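Small Stands, Big Claims: a Gallery

Every August I get the urge to put things on stands. Plates, a hand mirror, a paperback with a nice cover. The shops have noticed, and the wire stand is now sold as an answer to questions I never asked. The leaflet from Bamow promises that one will "lift any object into focus." I doubt it. Most objects were in focus already, they were just lying down.

So this page is a look at the bent-wire kind, black, curly at the feet, on a plain pine table. I paid 15 dollars for mine, and 11 of that must have been the box. Click through if you're thinking of buying, and keep your wallet shut until the end.

Thin black wire, looped feet, and something green propped at a tilt. The wire looks fine on pine. Whether it would look fine on a crowded shelf is another matter, and the leaflet keeps quiet about that.

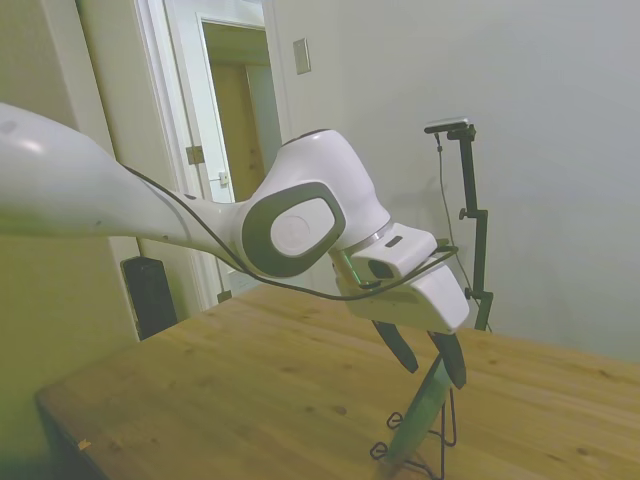 Nga Tăng wrote in to say that I'm being unfair, that she has kept two of these on a hall shelf for years and neither has tipped over, and that the trick is to bend the feet out a little before you put anything on them. She also thinks the leaning angle is the whole point, because a thing standing bolt upright looks like it's waiting for a bus.

Fair enough about the feet. I tried it at home and mine stopped rocking. I still say a stand that needs bending on arrival should be sold as a kit.

Then there's the matter of weight. Bello Anozie tells me the Tehrani catalog gives a limit of 190 grams for its smallest size, and I'd like to know who weighs their knickknacks first. My kitchen scale came out for a saucer, which felt silly, and the saucer passed. 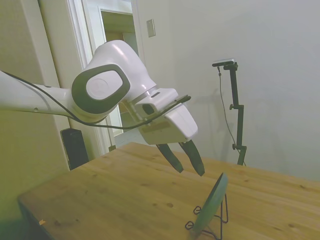
Mirrors are where I expected to be won over, and I'm only halfway there. A mirror wants to be looked into, so it has to face somebody, and on a low table it mostly faces your belt buckle. The round one on its curly wire support does have a certain charm from the side, where you see more stand than glass - I'll give it that. But turn it the wrong way and you've bought a very small sculpture of the back of a mirror. Heike Schmieder swears by the flat-backed Zisow type for this job, with no curls at all. I haven't tried it. The curls catch dust, so she may have a point, and a dry paintbrush gets into them better than a cloth does.

I'm keeping my stand for now, on the windowsill, with the saucer on it.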